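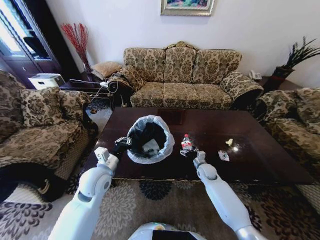 Why I've stopped asking how much the fun run raised

By Marilou Sison
13 June 2018

Every July, for as long as I've lived in Hebden, there has been a fun run for the hospice, and every July I've pinned a number to my shirt, walked most of the way (I'm not going to pretend otherwise), and waited at the finish with a paper cup of orange squash to hear the total read out. Last summer it was $3,223. Everybody clapped, I clapped too, and then on the drive home I found myself feeling a bit flat, and I've been chewing on that feeling ever since.

You see, the year before it had been a good deal more. Nobody on the platform mentioned it, but you could hear it in the clapping. My neighbor Albane Pruvost had spent most of the spring baking for the cake table, and she came away saying "Well, we'll have to do better next time," as if she'd been caught slacking. Albane! Who had flour in her hair from Easter onward!

I want to argue, gently, that we've let the total become far too important, and that it's making small-town charity events worse for the people who put them on and maybe for the people they're meant to help.

Let me say straight off that money matters. The hospice can't pay a night nurse with good wishes. I sat with my own mother there for eleven days, and I know what those quiet rooms cost to keep warm and staffed, or at least I know that somebody has to pay for it. So please don't write in to tell me that I've gone soft. I have gone soft, but I can still add up.

What bothers me is how the number changes the way we plan. A couple of years ago we dropped the children's lap around the pond because it "didn't bring anything in." There were 169 kids in the last one, and a good many of them had grandparents along who bought a raffle ticket and stayed for a sandwich and got talking to someone they hadn't seen since the old school closed. You can't put that on a big cardboard check. In place of the pond lap we got an online auction, where a dinner for two went for $400 to a gentleman in another state who was perfectly generous and whom none of us will ever meet. I'm grateful to him. I'd still like the pond lap back.

My friend Hugo Poulain disagrees with me completely, and since he's usually sensible I should be fair to him. Hugo's view is that a fundraiser is for raising funds (he says this slowly, the way you'd say it to a child), and that if people want a nice day out they can have a picnic. He points to Draveck, two valleys over, where they gave up on the fair and the tombola and just asked every household for a monthly gift. It works well, he says, and no one has to stand in the rain. He may be right about Draveck. But I asked Birutė Rebane, who moved here from there, whether she'd signed up, and she said oh yes, she was sure she had, it came out of the bank somewhere. She couldn't remember what it was for.

That stuck with me. She gives faithfully, more than I do I expect, and it has become one of those lines on a statement between the water bill and the telephone. Now think about the lady who runs our water stop by the church in a feathered hat. She could tell you the names of half the nurses. When the hospice needed drivers in the bad winter, they didn't send a letter to the bank. They called her, and she called everyone who'd ever come past her table with their hand out for a cup, and the drivers turned up.

I think a day like ours plants that sort of thing. It's slow and it's hard to measure, and I understand why someone holding a clipboard would sooner measure the cash. But a town where people know each other through a cause will go on giving to it in all sorts of ways for years, in rides and casseroles and, yes, in money too, including the big kind that gets left in wills.

So here is what I'd like to see this summer. Bring back the pond lap. Let the brass band play even though they're dear to feed. Read out the total if you must, but read it last, after you've thanked the bakers and the marshals and the boy who picks up all the cups, and please don't set it next to last year's. Better still, get one of the nurses up there for five minutes to tell us what her week was like.

I've put my name down again, and I'll be the one at the back in the green sun hat, walking with Albane, who has already started on the lemon loaves. Come and walk with us if you're slow. Entry forms are at the library and the post office, and you can pay on the day.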